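Pasta Shelf FAQ

Everything people ask us about storing, sorting and choosing long pasta at the Wiline Pantry Club

We get a lot of mail about spaghetti. More than about rice, flour and tinned tomatoes put together, and we love it! These are the questions that come up most, with answers from Decha Luangrath (shelves and storage) and Kittipong Panyasiri (anything to do with cooking). If yours isn't covered, write to us through the Wiline contact form.

Why keep more than one brand of spaghetti?

Because they're so different! One cooks up slippery and firm, another goes soft at the edges and drinks up the sauce. Kittipong keeps a thick one for meat sauce and a thinner one for garlic and oil. Buy two brands you've never tried, cook them side by side in separate pots and taste them plain with a bit of salt. It's a great way to spend a rainy evening.

What do the numbers on the packet mean?

Mostly thickness. Within one brand, a higher number on spaghetti usually means a fatter strand. Don't compare across brands though – one maker's 5 can be quite a different size from another maker's 4. Go by the cooking time if you need to swap.

Should I stand the packets up or lay them flat?

Up, if your shelf is deep enough to keep them steady. You can read the fronts, you can grab one without disturbing its neighbours, and you see straight away which brand is running low. Flat piles are fine in a drawer, but on a bench they slither all over each other and whatever you want is always at the bottom.
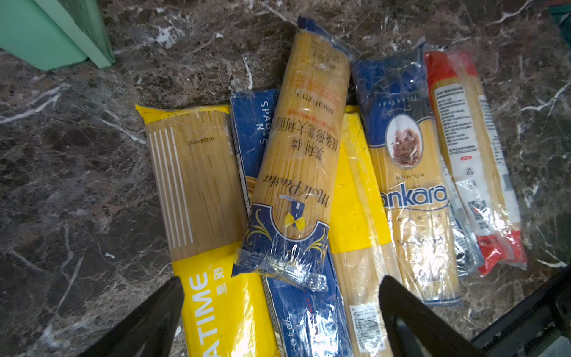
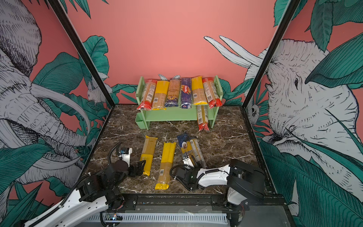 Full packets go at the ends of the row and any opened ones in the middle, where they've got something to lean on. A half-used sleeve on the end will flop over sooner or later, usually while you've got a pot on the boil.

What sort of shelf works best?

Nothing fancy. A small two-tier one on the kitchen bench is a favourite with our members, with the tall packets on top and the sauces and short shapes underneath. Decha likes a bright colour so the whole thing looks cheerful, and we agree with him. Check that it doesn't wobble before you load it up. If yours does, a folded bit of cardboard under one foot will do the trick.

Do I sort by brand, by shape or by date?

By date first, always. Put the oldest at the left and work along. After that, please yourself! Some members go by colour, and a row of yellows and blues does look terrific. Kittipong sorts by cooking time, quickest on the left, but he also cooks for a very hungry household.

How do I read the date on an imported packet?

Look near the sealed end or along the back. The order of day, month and year changes from country to country, and some packets carry a production date where you'd expect a best before. If you can't tell which it is, write the month you bought it on a bit of masking tape and stick that on. "February" is plenty.

Can I tip it all into jars?

You can, and a tall jar of spaghetti is a lovely thing. Cut the cooking time off the packet and tape it to the back of the jar, or you'll be guessing. Don't top up a jar until it's empty. We made that mistake with a Nilsuwan jar and ended up with two thicknesses in one dinner, half of it mush and half of it crunchy.

How much do I cook per person?

We go with 100 grams of dry pasta each for a main, so a 500 gram packet feeds 5. Less if there's a big salad, more if there are teenagers.

I've got a torn packet. Is it still good?

If it's dry, clean and there's no sign of pantry moths, we'd move it to a sealed container and eat it this week. If anything's moving in there, out it goes, and give the shelf a good wipe before you put the others back.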